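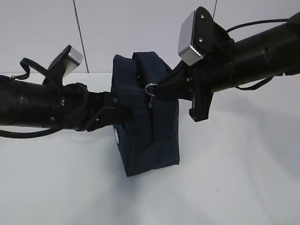
Issue 14, page 4

Gallery: Bags and Boxes

Text by Yvette Lapointe. Readers sent in 148 questions on small storage in August, most of them on pouches and food containers.

Navy fabric pouch, boxy body, padded top flap. A seam runs down the front, and the zipper pull hangs from a small metal ring near the top. Soft-sided pouches of this type should be stored upright – stacking flattens the padding.

Rigid containers follow different rules. Keep each lid with its base and sort by footprint before height.

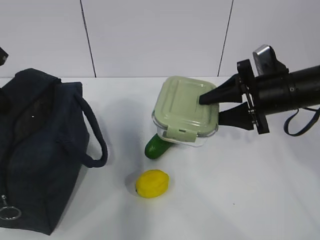 A raised border on a lid helps keep the next box from sliding, provided both are the same size. Rounded corners are easier to wipe clean but waste some shelf space. Ieuan Jenkins measured a shelf for us at 184 cm and left a gap at one end for odd sizes. Shelf plans are on page 14.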